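Chapter 4: Square Footage and the Asking Price

By Sandra Staniforth
2020-12-14

Buyers compare houses by size before they compare them by anything else. A listing that gives 976 square feet invites the reader to divide the price by that number and set the result beside the house down the street. The agent has to know where the number came from.

In most sales it comes from one of three places: the county tax record, an earlier appraisal, or a fresh measurement. They often disagree. The tax record may leave out a back room that was closed in years after the house was built. An old appraisal may count a porch that the present appraiser won't.

Living area is normally measured along the outside walls, floor by floor. Garages, open porches and unheated sheds are left out. Finished basements are reported on their own line – even when the owner has always thought of them as part of the house.

Take the Piras Street house used throughout this chapter. The seller, Leandro Cuesta, believed he had 976 square feet. The record showed 286 fewer. The gap was a rear addition with no permit on file, and it had to be settled before the listing went out. 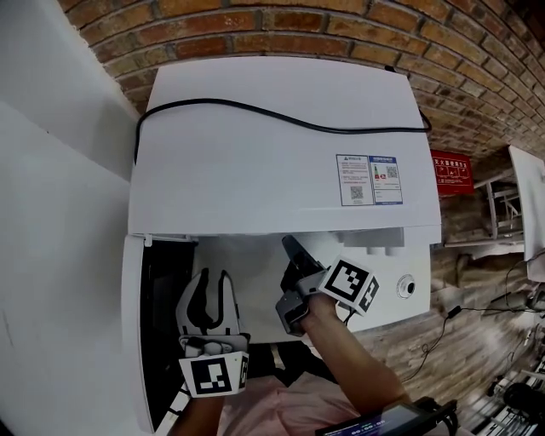

Which figure should the agent print when two sources disagree?

Print the one that can be documented, and name its source in the listing. If neither can be documented, have the house measured again.

Section 4.1 covers the measuring itself, starting with a one-story plan 40 feet long.

Related chapters
Chapter 3: Reading a Deed
Chapter 5: Additions and Permits
Chapter 6: Working with the Appraiser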